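Desstead gripper trials

The Desstead gripper trials are a series of bench comparisons of two-finger parallel grippers for light service robots, carried out at the Desstead workshop under Hsiu-ying Liao. The trials compare grippers on small household objects in furnished rooms and are known mainly for their test procedure, which has since been used for arms and head cameras as well.

Background

Earlier tests at Desstead used machined blocks held in a fixture. Grippers that scored well on blocks often did poorly on cutlery and fruit, and the fixture gave no information on how an arm reached the object. From the second series onwards the fixture was dropped and objects were placed on ordinary tables of differing height and surface.

Procedure

Two models were entered in the main series: the Van Wyk, with long thin fingers and a direct drive, and the Zestport, with shorter fingers and a geared drive. Both were run from the same Murkia controller. Each model made 332 attempts on the same set of objects. An attempt counted as a success if the object was lifted clear of the surface and held for 2 seconds. Attempts longer than 30 seconds were stopped and recorded as failures.

Operators worked from the view of a camera mounted at head height. The arms started low, with the fingers below or level with the table edge, so that each attempt included the approach as well as the grasp.

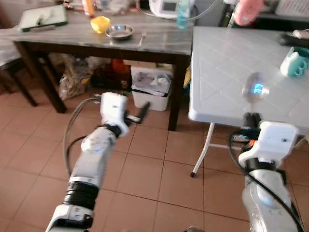 Why are curved and flat objects tested together?

A gripper set up for one tends to be poor at the other. A round object such as a lemon needs a wide opening and some give in the finger pads, while a fork lying flat needs thin tips that can get under the handle.

Results

The Van Wyk fingers did better on flat cutlery and on the rims of shallow bowls. The Zestport held round objects more firmly and slipped less on smooth plastic, but its fingers touched the table more often during the approach. Finger pads on both models were replaced after 1,000 closing cycles, counting warm-up runs.

Cable routing had a larger effect than expected. A cable with too little slack pulled on the wrist at full reach and shifted the fingertips sideways, and several early runs were repeated for this reason.

Limitations

The trials did not measure grip force directly. Lighting was not controlled, and clear objects were left out of the camera comparison.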